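# Learning from worn-camera demonstrations (the Hosex method)

The Hosex method is a way of teaching a robot arm to handle floppy things, mostly cable, by letting it learn from video of people doing the same job with their bare hands. I've worked with it long enough that I'm the one who ended up writing this page, so expect some opinions mixed in with the facts (edits welcome!).

## Background

The usual way to teach a robot by example is to steer it through the job with a pair of handles or a second arm, and record everything the motors do. It gives you beautiful data. It's also painfully slow with cable, as anybody who has tried to feed a wire into a slot through a joystick will tell you, and our early sets from the Voststead lab were tiny. We'd spend a whole afternoon on steering and come away with 27 usable runs.

So we swapped the order. Most of the learning comes from people, who are quick and good at this, and the robot only gets a small helping of steered runs at the end.

## How it works

There are 3 stages, and they run in this order:

1. **Hand tracking.** Each video is turned into a path for both wrists and the fingertips. Where a hand is hidden, the tracker fills in a guess and marks it as a guess.
2. **Contact labeling.** A small network called Onishi looks at each moment and decides which fingers are pushing on something. I think this is the part that matters most – a cable goes where you press it, and the path of the hand alone doesn't tell you when the pressing starts.
3. **Transfer.** The paths and contact labels train a policy that picks the next short stretch of motion. Then it gets tuned on the steered robot runs, so it can cope with having a gripper where the person had five fingers.

The main training set, Hatness, holds 4000 clips of hand work on cable and trunking, plus 236 steered runs on the arm. The clips are short, and we cut them wherever the person lets go of the cable.

## Why corners are hard

Straight runs of trunking came along nicely. Inside corners are another story. The cable has to come down the wall and bend, and it would much rather spring back out, so a person tends to hold it with one hand while the other presses further along. Two cables at once make it worse: they cross, and the tracker has to keep them apart by color.

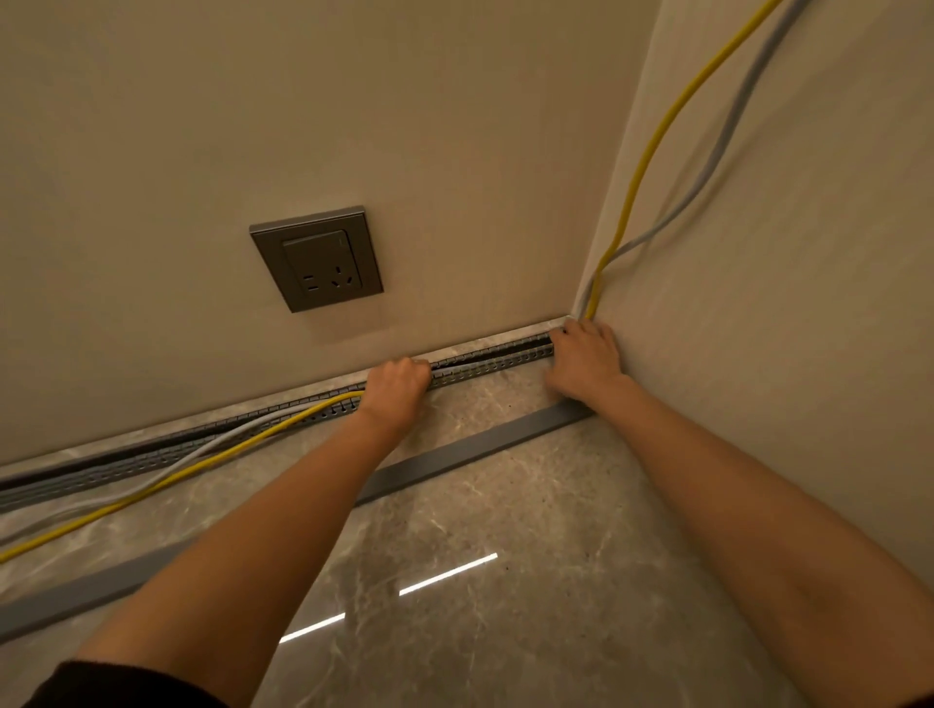

*Both hands pressing a yellow and a gray cable into slotted trunking at an inside corner, with the cover strip on the floor.*

Onishi gets a lot out of moments like that one, where the two hands are working close together. What it struggles with is fingers down inside the channel. The inside is dark, the teeth along the edge look a bit like fingertips to a network that's seen too few of them, and the contact labels start to flicker. We smooth them over time, which helps, though it also blurs the very quick presses that experienced people use.

## Results

On straight trunking, the policy trained on the full Hatness set did clearly better than one trained on the steered runs alone, and it was much less bothered when we moved the channel between tries. At corners the gain was smaller. Leaving out the contact labels wiped out nearly all of it, which surprised me, as I'd expected the hand paths to carry more of the load.

Fitting the cover is still unsolved. The policy can line the strip up with the channel, but it pushes down before the near end is seated and the far end pops up again. My own hunch is that this needs a force sensor, and more video won't fix it.

## See also

- Imitation learning
- Contact detection from video
- Handling of deformable objects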